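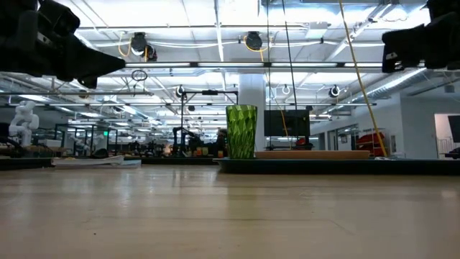
Green tumbler and chopping board on the teal tray.

Kundano picnic tumblers, set of 5
Reviewed Apr 24, 2026

I bought these in March to replace glasses that kept getting broken on the patio. The set cost £23 from Zondgate and came in a plain box with no padding. None were damaged.

They are light but don't tip over easily. The diamond pattern gives you something to hold when your hands are wet. Mine have been through the dishwasher 27 times on the top rack and the colour is the same as when I got them. There is a little clouding inside one, which I put down to leaving orange squash in it overnight.

They stack, but only just. Push them together and you'll need to twist hard to part them. The Navarro ones I had before were better for this, though they cracked within a year.

Hot drinks are out, according to the leaflet. Cold water stays cold for no longer than in any other cup.

An odd number is annoying if you usually have six round the table. Zondgate doesn't sell singles.

4 out of 5.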